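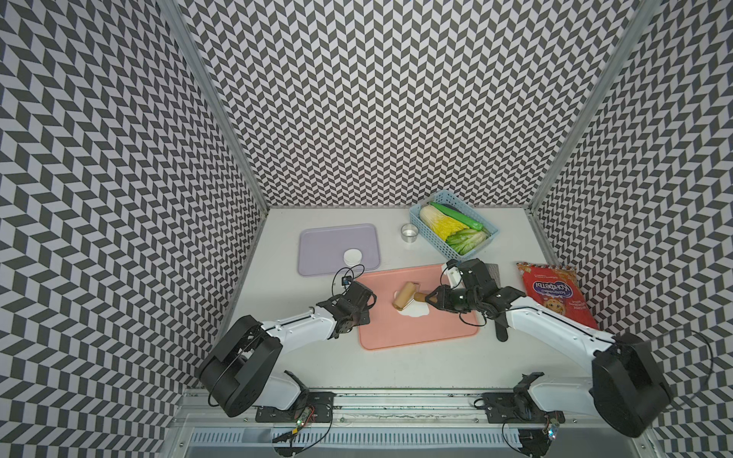
Ketarora Tabletop Food Set

Version 2, updated February 4, 2025
Maintained by Morenike Balogun

Summary

Ketarora is a collection of 795 short recordings of play food and small kitchen items being sorted on a white table. Each recording covers one arrangement, from the first item moved to the last. The recordings add up to 2208 labeled moves.

What is on the table

Items change between arrangements, but most are drawn from the same stock:

artificial vegetables, including napa cabbage, cucumber and leafy lettuce
rectangular trays in lavender and salmon pink
a light blue woven plastic basket
a small round white container with a lid
a short cylindrical cup
snack bags, left in their original packaging

The walls on three sides carry a black-and-white chevron pattern. The pattern is the same throughout this version.

Activities

There are 8 activity types. The most common are moving a vegetable into or out of the basket, moving an item from one tray to the other, and clearing a tray. Trays may be swapped or turned between recordings, so do not rely on tray color to tell you the activity. Use the activity field.

Files

recordings/ one folder per arrangement
labels.csv one row per move
items.csv item names and colors
splits/ train and test lists

Columns in labels.csv: recording, move number, item, start place, end place, activity. Places are tray, basket or table. Tray color is listed separately.

Known problems

Printed text on snack bags is not transcribed. Some bags have Cyrillic lettering, and these are listed in items.csv only as "snack bag" plus a color.

The clear cup and the silvery cup shared one name in version 1. Older label files should not be mixed with these.

Related sets

Furis uses the same item names with a plain background. Skurkel has trays only.

Corrections go to Morenike Balogun. Include the recording folder name and the row number.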